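The Bedroom Reset, Minus the Miracle

The pitch from Drimetti, a home-organizing outfit that charges $139 for its starter course, is that a bedroom can be put right in 90 minutes. Pick one flat surface, gather every stray scrap onto it, and sort. Ayman Atallah, who teaches the course, calls this surface the "landing zone." I call it a place to put trash before you put it in the trash.

Still, I went along with it one afternoon in July. A cheerful green sheet was the landing zone, hamsters and all, and the packing foam and a crumpled tissue came first.

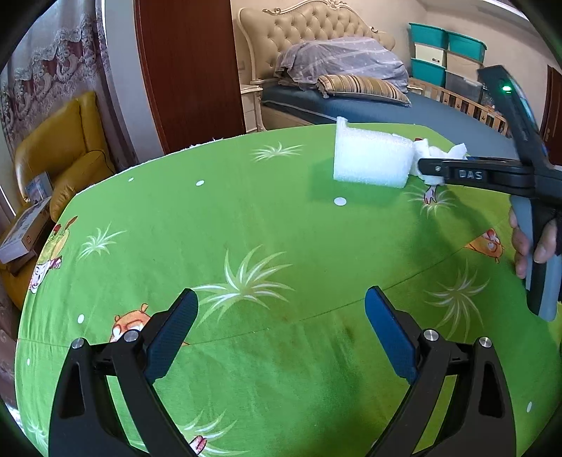

Atallah's rule is that you handle each thing once. I have heard this rule from every organizer I have ever interviewed, and I have yet to meet one who follows it. Foam gets picked up, considered, set down. Is it worth saving for the next parcel? The workbook gives this question 64 words and never answers it. My own answer is that a block of foam kept for someday will still be in the closet when you move out.

Fluff is worse. Cotton and foam crumbs cling to fabric, and a printed sheet hides the white bits among its own white dots. If I were designing a landing zone, I would make it plain and dark. The course sells one, naturally, for $55. 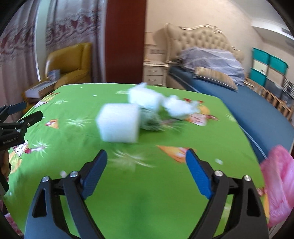
What the boxes are for

Then there is storage. Stacked bins with colored lids look calm from across a room, and I like them as much as anyone. But a lid is also a way of not deciding. Drimetti wants every bin labeled and every label photographed, a job I would happily trade for owning fewer bins.

The part I will keep is the dullest: stand a lined bin within arm's reach before you start. Wrappers, foam fruit sleeves and wadded tissue have one proper destination, and walking to the kitchen with each handful is how an afternoon disappears.

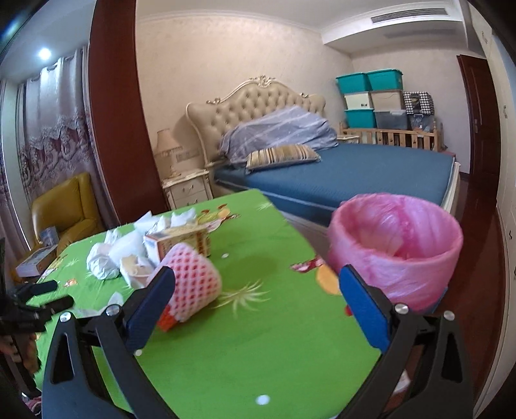
Waltraud Steinbach finds me too harsh. She took the same course in the spring and says the money was what got her moving, and that she would never have cleared her bedroom with free advice. Her landing zone is an old tablecloth. She shakes it out over the balcony when she's done, and she has not bought the $55 one either.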